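Totdale questions the "fits everything" school bag

Press release – for use from November

Totdale, the independent bag repair workshop, has today published its guide to buying and packing an everyday backpack, and it does not share the trade's high spirits. The guide, called Empty It First, is based on 200 backpacks handed in at the workshop's counter in Humilley with broken zips, torn straps or linings worn through at the base. It is free to read and can be collected on paper from the same counter.

The workshop's view is that most backpacks are sold on a number that tells the buyer very little. Capacity in litres is measured in different ways by different makers, and a bag marked 22 litres can take less than its neighbour on the shelf carrying the same figure. Totdale asked shops in Humilley and Trollell how the figure on the swing ticket had been reached. Most did not know, and one suggested it was "more of a guide". The workshop would like to know what it is a guide to.

Pockets come in for similar treatment. A front pocket is useful when it opens wide enough for a hand and shuts without catching the fabric. Many do neither once the main compartment is full, as the contents push forward and take up the space the pocket was meant to have. Shoppers are rarely told this, and the bags on display are usually stuffed with tissue paper, a material few people carry to work or school. The guide suggests taking the tissue out, putting a coat and a lunchbox in, and trying the front zip again before going near the till.

Straps are the commonest repair on the workshop's bench. The usual fault is at the top, where the strap is sewn into the back panel. A single row of stitching may look tidy but will not put up with a child swinging the bag by one shoulder, and in the workshop's experience all children do. Totdale looks for a second row, or a patch sewn over the join. Padding is a different matter and tells you nothing about how long the strap will stay on.

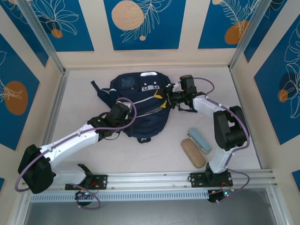

Is a dark backpack a better buy than a light one? It depends on what you mind: dark fabric hides scuffs and pen marks for longer, but a dark lining makes keys and chargers harder to find, so a dark bag with a pale lining is the one to look for.

The second half of the guide deals with packing, and it starts with unpacking. Customers are asked to empty their bags before handing them over, and the workshop has formed a low opinion of what comes out. Old receipts, single gloves, fruit past naming and two or three dead pens are ordinary finds. One customer complained of shoulder ache and turned out to have been carrying a bicycle lock for a bicycle sold the year before.

Totdale does not recommend packing cubes, pouches within pouches or any of the other small bags now sold to go inside larger ones. They may help on a long trip. For a day at work they add weight and cost, and they give lost things one more place to hide. The guide offers a plainer method. Lay the bag flat on its back on a clean floor or table, with the straps underneath and the zips facing up. Open every zip. Take everything out, including whatever is in the pocket you never use. Shake the bag over a bin, then wipe the base with a damp cloth and leave it open until it has dried.

Repacking goes heaviest first, against the back panel. Books and laptops stand upright there. Food goes above them in something that shuts. Drinks go in a side pocket if there is one, and if there isn't, the guide advises carrying the bottle by hand over trusting any lid described as leakproof. The front pocket is for keys, a travel card and one pen that works.

The whole job takes 15 minutes, a figure reached by doing it in the workshop with a kettle on. Totdale suggests doing it once a month and does not expect many people to manage that.

There is a short section on washing. Many bags carry a label saying they must not be machine washed, and many owners machine wash them anyway. The workshop has seen the results, chiefly peeling coatings and foam gone to lumps. A bowl of lukewarm water, a soft brush and a little plain soap will deal with most marks. Ink will probably stay. The guide is doubtful about waterproofing sprays, having found that rain tends to come in through the zip and the seams, where the spray was never much help.

The guide also takes issue with the word "lifetime" on guarantees. Of the guarantees read for the guide, several covered the fabric but left out zips, straps and buckles, the parts that break. Buyers are advised to ask for the terms on paper and to keep the receipt somewhere other than the bag.

Empty It First makes no list of best buys. Totdale was offered free bags for review by two makers and turned them down. It points out that it earns its money from mending and has an interest of its own in people keeping old bags, which readers should bear in mind when weighing its advice.

A zip slider costs far less than a new backpack and can usually be fitted while the customer waits. Torn linings take longer, and some are not worth doing. The workshop will say so before taking any money.

Printed copies are also available at the Atallah hardware shop in Trollell while they last. Bags for repair should be brought in empty.

Notes for editors

Totdale repairs backpacks, satchels and small luggage. It does not sell new bags.

The 200 bags were those brought in by paying customers and were not chosen to represent all bags on sale. Bags that never break do not come to the workshop, so the findings say more about how backpacks fail than how often.

Text from the guide may be reprinted without charge if the workshop is named as the source. Please do not shorten the section on guarantees.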